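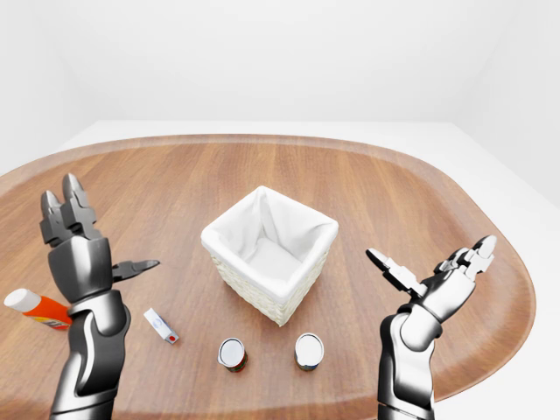 Nilano invites applications from current and prospective users of Runura, its simulation kit for two-armed humanoid robots, to take part in a paid product review opening in February. Participants will write and test tabletop sorting tasks in the standard Runura room. In the opening task, a lined wicker basket stands at the center of a wooden table, with two small cans, a glue stick and a USB flash drive lying or standing nearer the robot's arms. Later tasks are of the participant's own design.

**What is involved**

- 6 remote sessions over 3 weeks
- A short written report on setup, hand control and documentation
- One closing interview with the Palumbo product team

**Who may apply**

Applicants must be 18 or older and have some experience with robot software – paid, academic or hobby. Employees of Nilano and Cluleneo are not eligible.

Participants who complete all sessions will receive $300 and keep their Runura license. Travel is not required.

Applications should be addressed to Marcus Mercado, Product Review Office, quoting reference 639. Please attach a resume and a brief statement of interest.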